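Povow Dark Wash review: a detergent for people who own too much black

I own a lot of black clothes. Black T-shirts, black joggers, black socks by the drawerful, even black towels, and they all drift toward that sad charcoal color at their own speed, so getting dressed in the dark is a gamble. I've tried the vinegar trick and the coffee trick (don't, the kitchen smelled like a diner for a weekend). So when Povow brought out a liquid detergent just for darks, I bought two bottles and used nothing else for eight weeks.

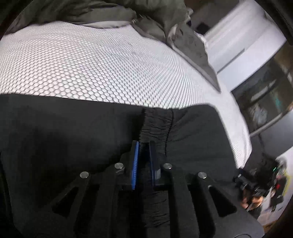

Gergely Sárközi
Home and Laundry Editor
8 September 2021

First, the bottle. It's tall and skinny and it doesn't fit on my shelf above the washer, so it lives on the floor next to the dryer sheets. The cap doubles as a measuring cup, and I love that the lines are printed in white on the outside instead of molded into clear plastic where you have to tilt the thing toward the light. It does drip, though. Every time you screw the cap back on, a little runs down the threads, and after a while the whole neck gets gummy. I keep an old sock under mine.

The smell is fine! I was braced for something called Midnight Rain or whatever, and it's just a light soapy smell that's gone by the time things are dry. My brother-in-law Géza Szalai, who gets a headache walking past the candle store in the mall, stayed over in August and slept on sheets washed in it without a complaint, and believe me, he would have complained.

Now the part you came for. On newer clothes I really do think it slows the fading. I bought a pair of identical black tees from Plenasia before I started, washed one in the Povow and one in my usual Grenell powder, and wore them about as evenly as I could manage. The Grenell one has gone a bit soft and brownish at the collar. The Povow one still looks like something I'd wear out to dinner – a casual dinner, but still.

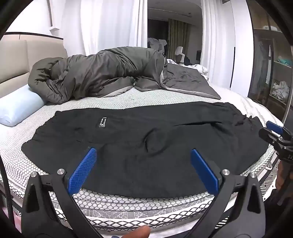

On older clothes, don't expect miracles. It won't put color back, and the label doesn't claim it will, but I know how hopeful people get (me, I'm people). My favorite gray-that-used-to-be-black hoodie came out clean and exactly as gray as it went in. If you want it black again you need dye, and that's a different review and a different pair of gloves.

Lint is another story. I had a notion that a detergent for darks would help with fuzz, and I can't say I saw any difference. What helped was turning everything inside out and keeping the bath towels in their own load. Cold water too. I wash everything dark on cold now, with the short cycle, and I suspect half of what I'm praising the Povow for is really me finally reading care labels.

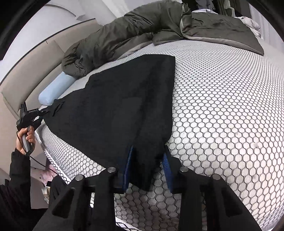
Black cloth on the honeycomb mattress cover.

Stains, then. It's weaker than the Grenell on anything greasy. Salad dressing on a black shirt came out as a faint shiny spot, and I had to go back in with dish soap. Sweat and everyday grime, no problem. If you cook a lot or have small kids, keep a stain stick around – I use the Antal one, which is cheap and lasts forever.

It also costs more than I'd like. I got through those two bottles faster than planned, mostly by being heavy-handed with the cap at the start. Fill to the lower line for a normal load and go no higher. The upper line left a slippery feel on my joggers and I had to run an extra rinse.

Would I buy it again? Yes, for the good blacks. The pajamas and the gym stuff are going back to the Grenell, and the hoodie can stay gray. If Povow ever fixes that drippy cap, I'll want to hear about it, and so will my sock.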